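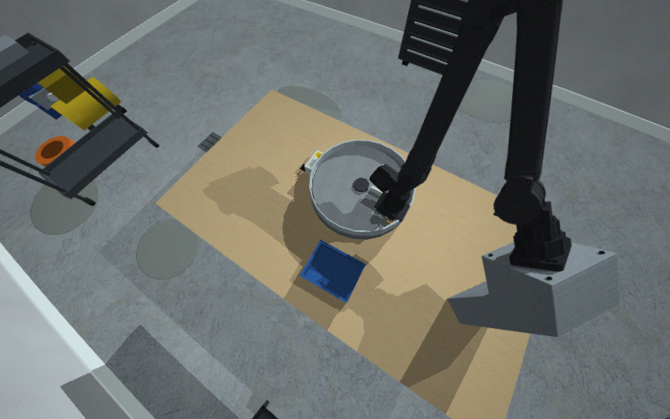 Should I stop the swimming lessons if I am still the worst in the group after one whole term?

It depends on what I want from them, and I want to swim 100 metres without holding the wall, so I will stay for another term.

I wrote these two lines first so that I could not change my mind while writing the rest. Now it is 9:40 in the evening, my hair still smells of the pool, and I have a cup of tea that is too strong.

Today was the last lesson of the beginner course at the Staniforth pool. The teacher had told us last week that we would each swim as far as we could, in the slow lane, and she would write the distance on a card. She said it was not a test. At my school in Skarnanari they also used to say that something was not a test, and then they read out the results from the front of the room, the best first. I was usually read out when the others were already putting on their coats.

I swam 17 metres. I know it exactly, as there are marks on the side of the pool and the teacher walked along beside me. At the last mark my legs went down, like they always do, and I took a breath in the wrong place and stood up. The water there comes to my chest. I stood and coughed and she wrote it on the card. The woman before me, who started the course on the same evening and was afraid even to put her ears under, swam two full lengths and could have continued. I was glad for her. I was also a little bit not glad, and I want to write this down, since a diary where I am always glad for other people is not much use to me.

In the changing room I could not open my locker. The number is 3708, I chose it myself, and I was putting in 3780 again and again with cold fingers. A boy who was waiting for his father asked me if I had forgotten it. I said I was only tired. He said that his father also forgets. It was kind of him.

On the bus I made a calculation. The course was 12 lessons, and I missed one with a cold. In the first lesson I could float on my back for the time of a few breaths, if someone had a hand under me. So from nothing to 17 metres. If I say it like this, it is progress. If I say it the other way, that I am the slowest of all in a course for people who cannot swim, it is something else, and both are true on the same evening. I did not manage to decide which of them to believe before my stop came.

I have been reading a book that my neighbour gave me. It is one of those where successful people tell about their failures. There is a man who was refused by every bank, and a runner who fell in her most important race, and each chapter ends with a house or a medal. I read half of it and I felt worse. I kept waiting for a chapter about someone who failed at a small thing, went on doing it badly for years and had a quite good life. Perhaps such a person was not asked. I will give the book back on the weekend and say that it was interesting – my neighbour is a good man and he meant it well.

I have thought often this term about Lukian Nechyporuk. He was in my class and he was the only one worse than me at every kind of sport. When we had to throw the heavy ball, he once threw it behind himself. The teacher shouted, everybody laughed, I laughed too. I am not proud of this. I laughed louder than was needed, as I understood very well that if he was not there, it would be me. Years later I met him at the station at home, and he told me that he goes skiing every winter with his wife. I asked if he had become good. He said no, he is terrible, he falls like a cupboard, but he likes the soup in the hut and the quiet in the forest. I remember that I did not believe him. I thought that he must be hiding something, or that his wife was making him go. Now I think he simply told me how it was. I would like to write to him, but I don't know what I would put in the letter after the first sentence.

What do I like at the pool? I am trying to answer seriously. I like the first minute, when the water is cold on the stomach. I like the light on the bottom. I like to walk home in Vostthorpe with wet hair in September, when it is not yet cold enough that my mother would be angry, if she saw. I like that for one hour I don't think about work at all, I am too busy with my legs. I don't like putting my face in the water. I don't like the whistle. I don't like to be watched, and it is strange that I paid money for a thing where somebody is paid to watch me.

After the lesson we all went to the Ponton, the café beside the river, and had cake. The teacher came too. I was going to say that I had to go home, but I was hungry, so I stayed. We talked about why each of us was never taught. One man grew up far from any water. Another had been thrown in by his uncle when he was six, and after that he did not go in deeper than his knees for 18 years. When my turn came I said that at my school there was no pool, which is correct, and then I said also that I had a paper from the doctor for the summer camp at the lake. There was nothing wrong with me. My mother asked for this paper since I cried so much before the camp. I had never told this to anyone in this country. They did not find it very important, one person said "good mum" and went on eating.

The teacher asked me if I would take the next course. She said that I should take the beginner one again and not the second level, and she said it in a low voice, so that the others would not hear. I appreciated it, but of course they heard. I was ashamed for perhaps as long as it takes to eat one piece of cake. Then the man with the uncle said he would repeat it as well, although he swam further than me. He said he does not like his breathing. I don't know if he said it from politeness. I have decided not to examine it.

She told me one useful thing, and I will write it here so that I have it. My legs go down when I lift my head to look where I am going. In a lane there is nowhere else to go, she said, so you can stop checking. I must look at the bottom, at the black line, and turn only my cheek to breathe. She has said this in every lesson, I am sure, but today at the table with a fork in her hand I understood the words. In the water I hear only half of them, and from this half I must guess the rest in my second language.

I have looked at the price of the next term. It is a little more than I want to pay. If I take the bus only one way and walk back, as I did tonight for the last part, it comes out nearly the same in my budget. I will fill in the form tomorrow before work. I need also new goggles, the left side lets in water and I have been too stubborn to admit it.

My card is on the fridge now. First I put it in the drawer with the bills, then I took it out again. My colour of magnet is red, the only one I have, and it hides the teacher's signature but not the number. When my sister calls she will ask how it went. I will tell her 17 metres, and she will ask if this is much, and I will say that it is from the sofa to the neighbour's kitchen, through the wall.

The tea is finished. I have to hang up the towel before it starts to smell.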